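# The Gray Pile

I own too much gray fabric. I didn't set out to, it crept up on me the way mugs do, and last March I opened the hall closet for a pillowcase and most of a shelf came down on my feet. Gray washcloths, gray socks, a gray sweatshirt I'd been blaming my brother for stealing since college (sorry!).

So I called Maxine Halliday, who ran the linen room at a small hotel called the Trillora for 15 years and folds the way other people play piano. She told me to stop buying bins and clear off something big and flat.

"And put a pattern under it," she said. "You can't sort gray on gray. You'll go cross-eyed."

She was right about that. I've since become a real bore on the subject of plaid. Pastel plaid on white is my favorite, with the thin stripes of pink and orange and lavender and those blocks of teal where the bands cross, because even a small dark cloth shows up against it right away. I used to fold on my charcoal couch and lose things for days.

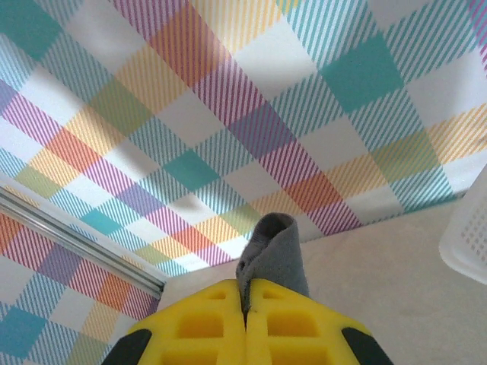 Small stuff goes first, by the way. Maxine is strict about this. If you start with the sweaters you feel terrific for ten minutes and then you're left with a heap of little floppy things and no willpower. Her method for a small cloth is to pinch it in the middle, lift, let the corners drop, and only then lay it down and fold it in half and half again. It takes 2 seconds once you get the hang of it, and I got the hang of it somewhere in my second load.

I tried it out on my neighbor Fouad Amrani, who has three kids and does more laundry in a weekend than I do in a month. He watched me politely and then showed me that he doesn't fold washcloths at all. He stacks them flat in an old Flutden shoebox, and they look great. I was a little crushed.

Where we do agree is on the thick things. Anything fuzzy or brushed hates a sharp fold. You press it down, you turn around to get the next one, and it has puffed itself back up like bread dough. Fouad rolls his, starting from the hem, and keeps the roll loose so the nap doesn't get mashed.
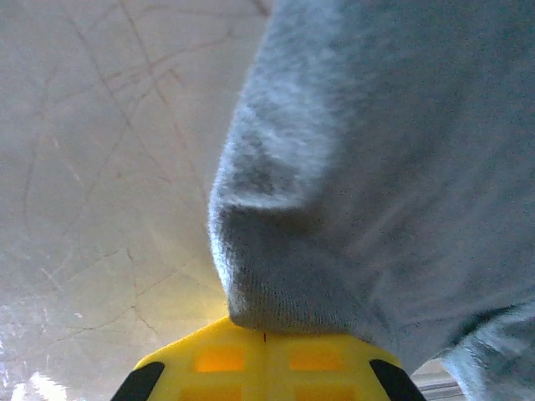 I've come around to rolling, mostly. My one complaint is the closet. A rolled fleece wants depth, and my shelves were built by somebody who only owned sheets, so the front row kept tumbling out until I laid a tension rod across the edge. Maxine thinks the rod is ugly. She'd rather I fold in thirds and stand everything on end, like files in a drawer, and for T-shirts I do.

The gray pile is smaller now. A bag went to the thrift store on Lozano Street, and the sweatshirt went to my brother, who says it doesn't fit.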